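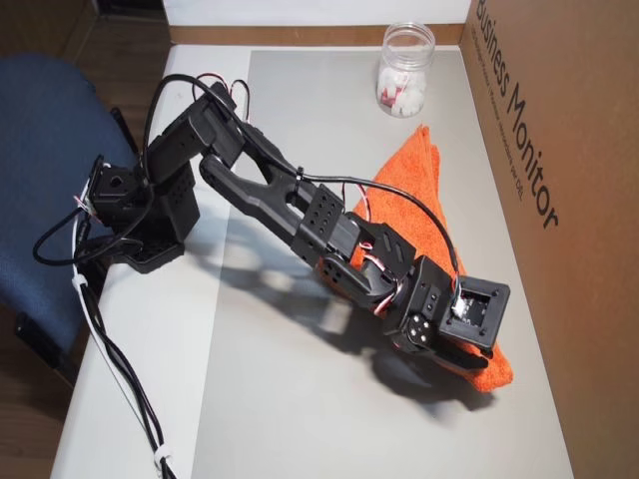
The Second Life of the Small Uniform

Collectors of sixth-scale figures have long spent most of their money on the body and the head. The clothing was expected to arrive in the box, to fit reasonably well, and to last as long as the plastic beneath it. For owners of figures produced in the early years of the hobby, that expectation has begun to fail. Elastic has hardened, imitation leather has flaked, and dark dyes have moved from jackets and trousers onto pale vinyl arms. A modest trade has grown up to deal with the damage, and it is changing how collections are kept and valued.

The Pernport Miniature Costume Register, which records replacement garments made for commercial figures, listed 575 separate patterns when it was first published. The current edition, issued in October 2026, lists 3,142. Most are direct replacements for factory clothing that can no longer be bought. The rest are what the Register calls interpretive pieces: coats, robes, and field dress designed by independent makers for figures that were never sold with them.

The growth of the second category has surprised the editors of the Register. Early contributors were interested mainly in accuracy. A replacement tunic was judged by the spacing of its buttons and the width of its collar, and a maker who departed from the original was expected to say so. Newer contributors work from historical clothing or from their own drawings, and they treat the figure as a client with an unusual set of measurements.

Scale is the central difficulty. A woven cloth that drapes well on a person will stand away from a twelve-inch body like cardboard. Seams that would pass without notice on a full-sized coat become ridges. Makers therefore look for very fine cottons, silk linings, and worn handkerchiefs, and many will wash a piece of cloth several times before cutting it. Hems are often glued, a practice that older collectors still regard with suspicion. The Register takes no position on glue, but it does require that its use be stated in every entry. 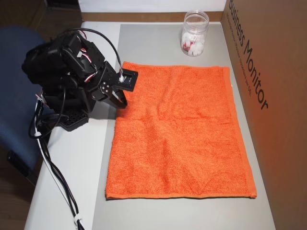 Leather presents a separate problem. Belts, holsters, and boots made from ordinary hide look thick and clumsy at this size, so the hide must be pared down until it is thin enough to fold without cracking. The Uvlow workshop, which supplies several of the larger dealers, keeps its finished straps to a width of three millimeters and refuses orders for anything narrower. Its buckles are cut from sheet brass and blackened by hand. A full set of belts for one officer figure takes 8 hours to complete, and the waiting list now runs into next June.

Prices reflect that labor. A plain replacement shirt may cost little more than a paperback book. A lined greatcoat with working pockets can cost more than the figure that wears it. Dealers report that buyers accept the difference readily when the garment is signed and registered, and resist it when the maker is unknown. Some sellers now include a small paper card with each piece, giving the pattern number, the fabric, and any instructions for care.

Staining remains the most common complaint. The Baloch line of sixth-scale bodies, admired for its flexible shoulders, is especially open to dye transfer at the elbow and the back of the knee. Owners have tried creams, sunlight, and long periods of storage in white tissue, with mixed results. The safer course is prevention. A thin undersuit of undyed nylon, worn beneath any dark costume, keeps the color away from the body and adds very little bulk. Figures kept on display should be undressed twice a year and left bare for a few days – a routine many owners neglect until the first marks appear.

There is also disagreement about what a replacement does to the worth of a figure. The Vurkine sale, held each June, accepts re-dressed figures only when the original clothing is included, whatever its condition. This year, 3,000 lots were offered under that rule. Supporters consider it a fair protection for buyers, who can decide for themselves which costume to display. 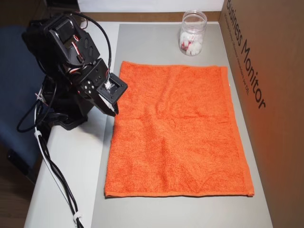
One longtime bidder at the sale objected that the rule rewards people for keeping ruined cloth in a bag. A jacket that has turned to powder tells a buyer nothing, in this view, and a well-made replacement should be allowed to stand on its own merits. The organizers have agreed to review the wording before the next catalog is prepared.

The Register, for its part, will begin accepting entries for footwear in its next edition. Makers who wish to submit boots or shoes are asked to provide the sole length, the material of the upper, and the name of the body for which the pair was fitted.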